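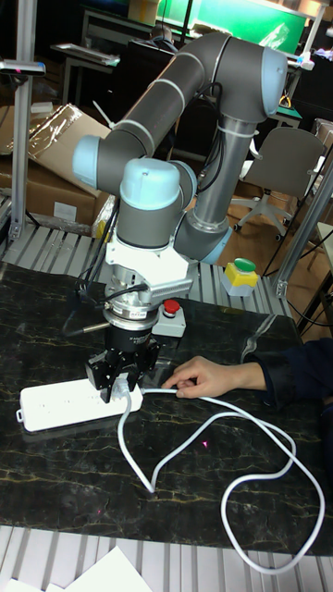
How do you find out what your appliances cost you when they're switched off?

Plug them one at a time into a cheap watt meter, leave each one for a full day, and multiply. The whole job takes a couple of weeks of mild attention, and most of what you learn will be duller than the articles promised.

Last updated: March

I started measuring because I kept reading that "vampire" devices eat a big slice of the bill. The people saying so often had a smart plug to sell. I wanted my own numbers before I bought anything.

What you need

A plug-in watt meter that shows total energy in kilowatt-hours as well as watts. I use a Grunach. The Stesow is fine too, though its buttons are tiny and it forgets everything in a power cut. Skip any meter that only shows watts at this moment. Plenty of devices sit near zero and then wake up for a few minutes every hour, and a quick glance misses that.

You also need last month's bill and a notebook.

Step 1. Find your real price

Take the total on the bill, leave out the fixed monthly charge, and divide by the kilowatt-hours used. Ignore the rate printed in large type on the power company's website. It may leave out delivery.

Step 2. Check the meter

Run it with nothing plugged in and see what it shows. Then try something with a known rating, like an old-style incandescent bulb. If the reading is far off, send the meter back. Very small loads, under 2 watts or so, are where cheap meters guess, and I don't trust the decimals on mine.

Step 3. Measure one thing at a time

Switch the device off the way you normally would. Clear the meter, plug the device in through it, and come back at the same time tomorrow. Write down the kilowatt-hours. Don't put a whole power strip on the meter at first, or you'll get a total and no idea what caused it.

Leave out anything wired in, and anything heavy like a dryer. Check the limit on the back of your meter before you try a space heater.

Step 4. Do the math

Kilowatt-hours per day, times 365, times your price. A steady 1 watt comes to a little under 9 kilowatt-hours a year. That figure is worth keeping in your head when someone tells you a phone charger is draining your savings.

What I'd do with the results

Very little, in most cases. My TV and printer were hardly worth the ink. The old Semeniuk stereo amp was the one real offender, warm to the touch all day, and it now gets switched off at the wall. I left the router alone – I need it on.

A reader, Illia Pasichnyk, wrote to say his Clolico smart plug paid for itself in a season. Maybe. The plug draws power around the clock too, and he hadn't put it on a meter. I've asked him to, and I'll add his reading if he sends one.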